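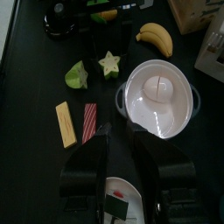

Cletus Calloway asked at our first demo why the planner should ever need to look twice at a table that isn't moving. It was a fair question, and it took us most of the term to answer it properly. The short version is that the table doesn't move but our estimate of it does, and the software has to know when to stop trusting itself.

Our project is called Ravn. It is the planning and monitoring layer that sits between an object detector and the arm controllers on the two-arm bench at the Tornville lab. We inherited the controllers and a working detector from last year's group. Everything in between is ours, and we're very pleased with how much of it still runs!

1. What we set out to do

The old software took one look from the overhead view, built a complete list of pick actions and played it through to the end. If the first grasp nudged a neighbouring object, every later grasp was aimed at a place where the object used to be. We wanted a planner that commits to one action at a time, checks the result with the wrist view and repairs the rest of the list when something has shifted.

Toy kitchen items are a great test set for this. They come in awkward shapes, they roll, and some of them hide behind others. A pot is the colour of a plate, and a banana looks quite different from the side than it does from above.

2. How it is built

There are 4 processes, all talking over a small message bus that Lærke Kjærgaard wrote and named Unach. The detector publishes labelled poses. The belief store merges them and keeps an age and a spread for each object. The planner reads the belief store and picks the next action. The monitor watches the wrist view during the approach and can veto the grasp any time before the fingers close.

The belief store is the part I enjoyed most. In our first version a new detection simply overwrote the old one, and objects flickered in and out whenever a gripper passed between them and the camera. Now an object that drops out of view keeps its last pose while its spread grows, and the planner won't reach for anything whose spread is wider than the finger opening. It asks for another look instead - and that one rule got rid of most of our wild grasps.
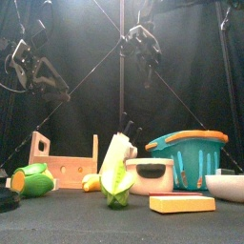
Sharing the space between two arms was harder. Hafþór Arnardóttir started with a fixed line down the middle of the table, which was safe and terribly slow, as one arm often sat idle while the other did all the work. The current version reserves a swept volume for each motion and releases it piece by piece as the arm passes through. If both arms want the same volume, the one with the shorter remaining path goes first.

3. Testing

We ran 300 pick attempts with the old open-loop planner and 300 with Ravn, using the same object list and the same time limit. Mogens Grímsdóttir wrote the replay tool, Kurkau, which records every bus message and can feed a whole run back to the planner at a desk. Replanning takes 30 milliseconds in the usual case. The worst we recorded was 900, when a basket hid several objects and the planner kept swapping between two equally good looks. A small penalty for changing its mind cured that.

4. Still open

Star-shaped pieces confuse the pose estimate, which sees several equally good orientations and jumps among them. Hjalti Laxdal has a branch that treats them as equivalent, and it looks promising in replay, but we haven't merged it yet. Glossy white surfaces also give us patchy depth. For now the belief store widens the spread on those and we live with the extra looks.

The code, the replay logs and the setup notes are in the course repository. Start with the Kurkau readme, as the Unach one is out of date.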